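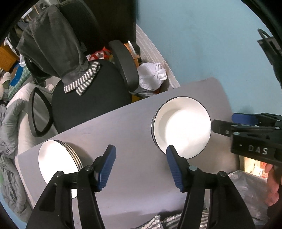 I want to make a case for the nested stack of bowls, and I'm going to make it loudly, because I think most kitchens get this wrong and mine did for years.

For a long time I stored bowls the way my mother's kitchen did, spread out along the shelf like a shop display. It looked lovely and it held next to nothing. When we moved into the place on Bolton I had one 32-inch cupboard for everything we eat from, and the display method gave up in a day. So I started nesting. Then I started nesting properly, with like inside like, and I have been a happy person at the dish cupboard ever since!

Like inside like is the whole trick. A big white bowl will take another big white bowl and settle down into it with only the rims showing, and I love how that looks from above, one thin line tucked close under the next. Put a small cereal bowl inside a big one, though, and drop a middling one on top of that, and you've got a wobbling tower that has to come apart every time somebody wants soup. Two short stacks beat one tall one every day of the week. Keep the deep ones together and the others together, and leave enough room between for a hand.

I'm also firmly in favor of sorting on the table and not at the shelf. Take the whole lot out, put it down on a clear surface, and build your stacks there where you can walk around them. At the shelf you're reaching over your head and you settle for whatever fits. At the table you look at each bowl. You find the chip you'd forgotten, and the one with the pretty glaze that has been stuck at the bottom since March (poor thing), and you can put it on top for once.

And please, tip the stack over now and then! I know a stack on its side looks like an accident. But lay three bowls over with their openings toward you and you can look right in at the front one, and see the outsides of the ones behind, all that color you paid for and never get to look at. A rippled blue-gray running into cream is wasted facing the back of a cupboard. Blue-gray bowls with black rims are my favorites for this, and I'd choose them over plain white for everything except ice cream.
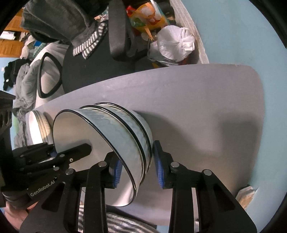 Howlader wrote to me after my last piece on cupboards to say that tipping bowls over is fine until one rolls, and that anyone with a tile floor should put a folded dish towel down first and keep the stack well back from the edge. Fair enough, and I've taken up the towel. I'd add that a nested stack on its side doesn't travel nearly as far as a single bowl does, at least on my table, but I have a wood floor and I'm braver than I should be.

Where I won't budge is on liners. People slip paper towels or felt circles between every bowl, and for 30 bowls that's an afternoon of cutting and a drawer full of circles. Save them for the things you'd cry over. Everyday bowls are for every day, and if you set them into each other gently, straight down, with both hands, they do very well without. I've had mine through two moves and lost one, to a doorknob.

I'm still working on the plates. They stack too easily, so they get too tall, and the one I want is always second from the bottom.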